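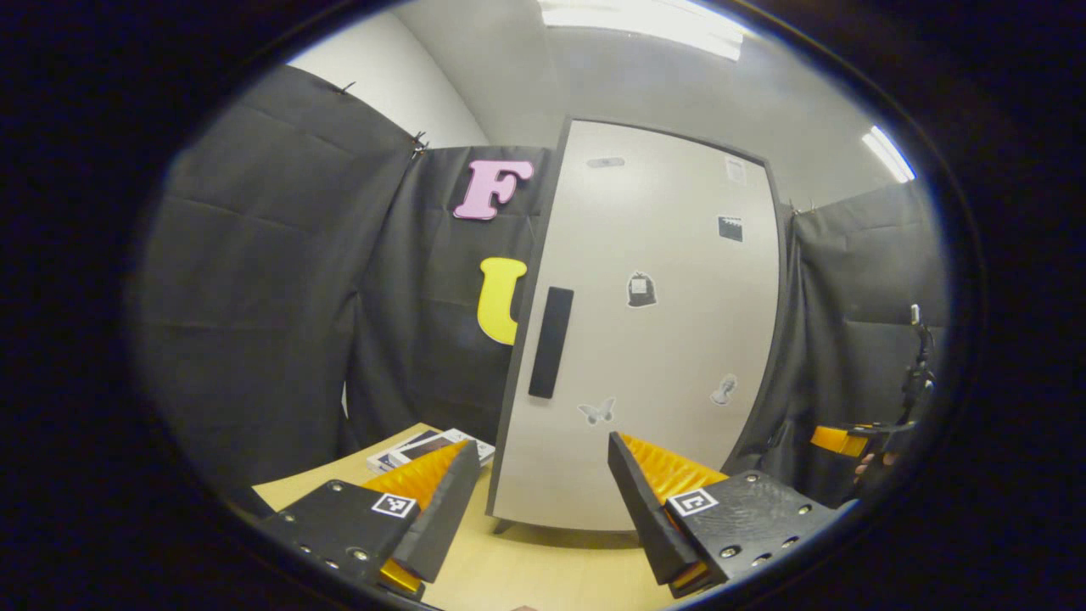 Budgeting for a hand-held gripper station: questions we get from new sites

What do we need to buy besides the grippers?
Plan the station as one purchase, with the grippers as one line in it. The other lines are the table, the target furniture, the enclosure and the lighting. The enclosure is the cheapest of these and the one most often left out of the first request. Dark gray curtains held up with metal clips are enough, and a light wood tabletop in front of the cabinet gives good contrast with black fingers. Order spare clips.

How many grippers per station?
Two, plus one spare for every 4 stations. The spare is shared and stays in the parts cabinet at Mevthorpe until a site asks for it.

Which parts count as consumables?
The orange ribbed pads and the printed square markers. Budget for both on the operating line. The mounting plates, jaws and screws go under capital. Pads are ordered from Sorine in packs, and a site should hold one unopened pack at all times.

Can we reuse furniture we already own?
Yes, if the handle can be reached with the jaws open and the unit stands on its own feet without rocking. Used office cabinets are accepted. Enter them at zero cost but still list them, or the asset count will not match.

Do stickers and foam letters need a budget line?
No. Charge them to office supplies. Flat stickers go on the cabinet front, letters on the curtain panels. Keep both clear of the handle.

What does the Marinho quote cover?
Assembly, one calibration visit and replacement of cracked jaws in the first year. It does not cover pads, freight or anything dropped from table height.

How long is delivery?
Gripper sets took 43 days on the last order and 41 on the one before it. Curtains and tables are usually bought locally and do not affect the schedule.

How many hours should we plan per operator?
The planning sheet uses 78 hours a month per station, split between two operators. Change the figure only in the yellow cell. The rest of the sheet reads from it.

When are requests due?
The Codstead round closes at the end of May. Requests without a floor plan are returned. Send the plan and the sheet together to Filipa Simões in purchasing, with the site code in the subject line.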